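Dirkatcombe Activity Room, Bench and Table Check, 2024-09-27

Item 1. Walkway to door: pass. Clear for the first time since July.
Item 4. Extinguisher tag: pass, in date, hung where only tall people can read it.
Item 5. Tables level and butted together: pass. Do not lean on the join to find out for yourself.
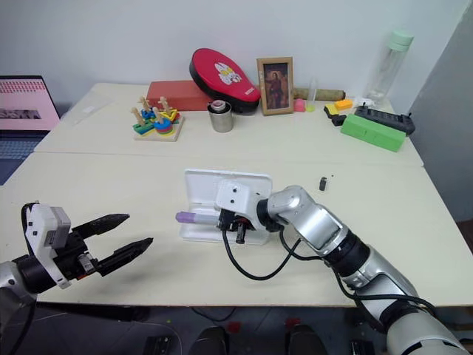
Fergus Moncrieff
Room Safety Inspector

Item 6. Small parts: comment. Loose black cap beside the white case. Put it away by close of day.
Item 7. Far table: comment. Peg toy is fine. A steel cup is not a tape dispenser, however well the roll fits.

Recheck in 30 days.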